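# Shared Workshops Should Publish Their Failed Grippers

The Marnovia workshop has now supported home and member robotics projects for five years. In that time it has adopted sound rules on storage, battery charging and the use of the laser cutter. It has no rule on the keeping of records, and it is the view of this writer that it should adopt one before the next round of bench assignments.

The case rests on the Nalow gripper, a two-finger hand tool begun in March by Rohani Sitompul and Adi Pangaribuan. The finished part files were placed in the members' library, where any member may copy them. The earlier versions were deleted. When Natsumi Hirano later set out to build a smaller hand for use at home, she repeated a finger shape that the first team had already tried and dropped. She lost three weekends to it. No one was at fault, as the library asks only for final files.

A finger is a modest part, but a large share of the decisions in a gripper are made there. The angle of the tip, the depth of the pad and the placement of the screw holes each affect the others. A builder who receives only the last drawing cannot tell which of these were chosen with care and which were left over from a first sketch. 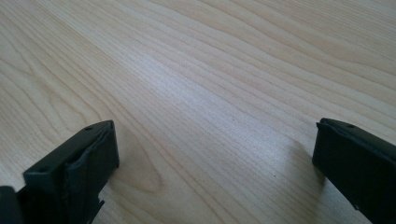 The proposed rule is brief. Any project that uses shared bench time would file a one-page note for each major version, stating what was changed and what went wrong. Rejected part files would be kept beside the accepted ones and clearly labeled as rejected.

Syahrul Pangaribuan has objected that such a rule would discourage beginners, who come to the workshop to build and may have little wish to write. The objection deserves respect. Of the 217 project folders in the library, however, many already contain informal notes, and the beginners' folders are often the fullest. Experienced members are the ones who tend to leave nothing behind.

A second objection concerns space on the workshop server. Part files are small, and the cost of keeping them would be minor beside the cost of repeated work.

The rule should apply first to grippers and arms, and should be reviewed after two project rounds. Members who wish to comment may leave a signed note in the Hou folder of the library.

Sutrisno Ngui
Jun 11, 2023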